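What is a cube?

Have you ever rolled a dice, stacked up toy bricks or dropped a lump of sugar into somebody's tea? Then you've already held a cube! Cubes are one of the neatest shapes in the whole of maths, and once you start looking for them it's quite hard to stop.

A cube is a solid shape, so you can pick it up and turn it over. Every side of it is a square, and all the squares are exactly the same size. Mathematicians call the flat sides faces. The lines where two faces meet are edges, and the pointy bits are corners (or vertices, if you want to sound very grown up). A cube has 8 corners. Try touching each one with a fingertip without losing your place!

Now find a small cube of your own. A coloured one is best, so that it shows up well, and a tray with a rim will stop it running away across the table.
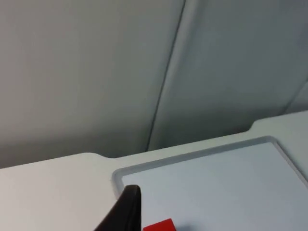

Put your cube down and look at it from straight above. What shape do you see? Just a square! Now crouch until your eyes are level with the table and turn the cube a little. Suddenly you can see two faces at once, and if you lift your head a bit you'll get three. Can you find a place to look from where you see four? Have a really good try before you read on.

You can't do it, and neither can anyone else. However you twist and turn a cube, at least three of its faces are always hiding round the back. (Mirrors are cheating, but they're very good fun.)

Big cubes from little cubes

Suppose you have lots of little cubes, all the same size. How many do you need to build a bigger one? Two won't work, and nor will four. You need 8: two across, two deep and two high. The next size up takes 27, so if you've got 24 in your box you'll be three short, which is very annoying!

Does a cube roll?

Not very well. Give it a gentle push and it slides along on its flat face. Push harder, near the top, and it might tip over on to the next one. A ball has no flat faces at all, so it sets off at the slightest nudge.

Words to know

Face: a flat side of a solid shape
Edge: the line where two faces meet
Vertex: a corner (two or more are called vertices)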